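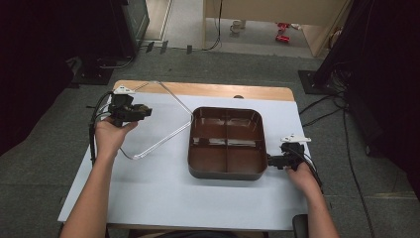

Ingate Law Centre
Electronic case files project
Second progress report to the Lurance Trust, July 2006

Summary

The move from paper files to the Clereck case management system is on course in housing and debt, and behind in employment. All new housing and debt matters have been opened in Clereck since April. Of the 3,000 closed files listed in our application, 800 have been scanned and checked. We are not asking for any change to the grant, but we do ask to move part of the training money into the next period, as set out below.

Work done in this period

The server was installed and the licences transferred to the centre's name. Agarwal Systems, who supplied the software, set up our standard letters and the forms we use most. The client care letter took longer than expected, as the wording had drifted over the years and each team had its own version. There is now one version for the whole centre and it fills in the client's details from the matter record.

Conflict checks are now run in Clereck before a first appointment is booked. The old card index is still kept up to date as well, and will be until the employment team has moved over. Staff find doing both a nuisance.

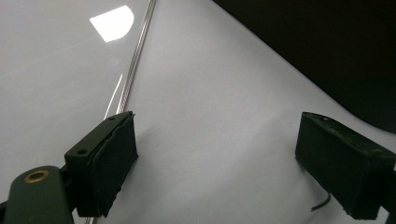 Scanning of closed files began with the housing cabinets. Typed letters and court orders go through well on the default setting. Strong contrast is what the scanner needs and the older attendance notes do not have it. Many were written in pencil, or are the pale second copies from duplicate pads. These are scanned a second time at a darker setting, and if a page still cannot be read the original is kept and a note put on the electronic file.

Each scanned file is checked against the paper by someone other than the person who scanned it. Original deeds, wills and signed agreements are taken out first and returned to the client or put in the safe. No scanned file has yet been destroyed.
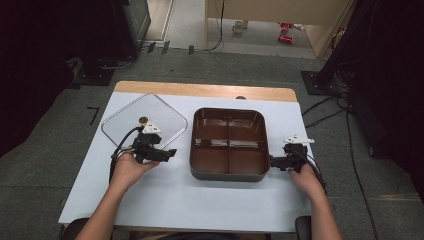
Problems and delays

The employment team's start date was put back twice. Their time limits were recorded in a wall diary, and we did not want to move them until reminders in Clereck had been shown to work. A fault in April meant reminders set for a bank holiday did not appear. Agarwal Systems has corrected this and we have tested the correction on dummy matters.

Remote access for the outreach sessions is still too slow to be useful. Advisers take notes on paper and type them up when they get back to the office. A faster line has been ordered.
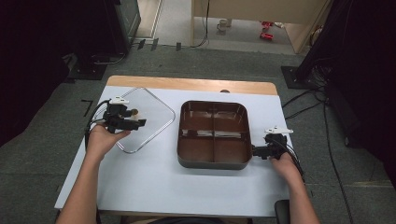

Four-compartment tray with a clear lid beside it.

Spending

Software and equipment are within budget. Training is underspent, as the employment sessions have not been held. We ask the Trust to agree that this sum be carried forward. The support contract runs for 52 weeks from installation and has been paid in full.

Next period

Move the employment team's open matters into Clereck.
Finish the closed housing files and start on debt.
Stop using the card index once all teams have moved.
Agree a written policy on how long scanned paper is kept.

A copy of the draft retention policy will be sent to the Trust when our management meeting has seen it.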